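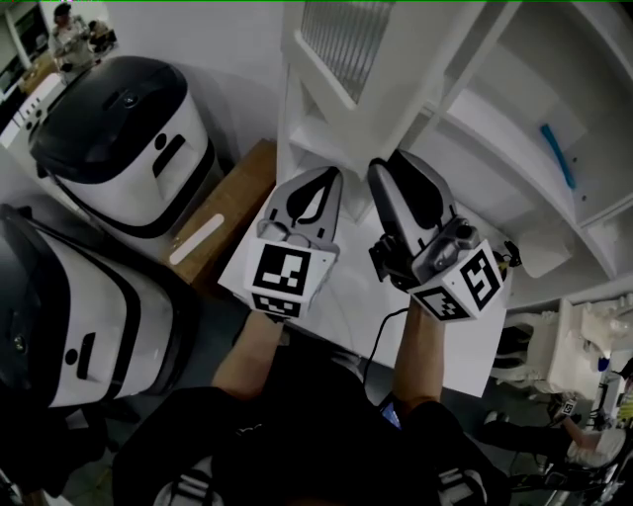 The goat on the roof

November, by Vija Jankauskaitė

My cousin Zinhle Le Roux posted a video of a goat standing on top of a bus shelter in Prurcombe. It was eleven seconds long. The goat looks left, looks right and sneezes. She put it up before lunch with the caption "waiting for the 40" and went back to work.

By dinner it had been shared 1256 times. The next morning her phone was too slow to open the app.

I was staying with her that week, so I saw most of this from the couch. The first comments were people tagging their friends. Then someone slowed down the sneeze and set it to organ music, and that version went much further than hers did. A bus driver wrote that the 40 hasn't stopped there since spring, which is true. Then came the people who were worried about the goat. Some wanted to know who had put it up there. A few said it was fake and pointed at the shadow.

The goat belongs to a man on the hill behind the shelter. The bank comes down nearly level with the roof on that side, and the goat walks across whenever the gate is open. Zinhle wrote this under the video. Her reply got seven likes, and people went on asking who had put it up there.

What bothered her more was the reposting. A page called Grurkton, which does nothing but animal clips, cropped her name off the bottom and ran it as their own. She wrote to them twice. After the second message they added "credit to owner," with no name and no link. Someone from another page offered her $20 for the rights to it. She said no, and they posted it anyway.

I asked if she wished she had kept it in the family chat. She said no, most of the comments made her laugh, and an old classmate, Līga Šimkus, had found her through it after years of no contact. They talked on the phone for over an hour.

She has changed two settings. Replies are limited to people she follows, and the location is off by default. The location was on for the goat video, and two people drove out to see the shelter. One of them left a carrot on the bench.

The sneeze still turns up in my feed now and then, usually with different music. The gate has a new latch.

Recent posts
Moving my photos off the old laptop
Group chats I have muted
Soup for a cold kitchen
Why I stopped reading the comments at night

Contact: use the form on the About page
© Vija Jankauskaitė
Back to top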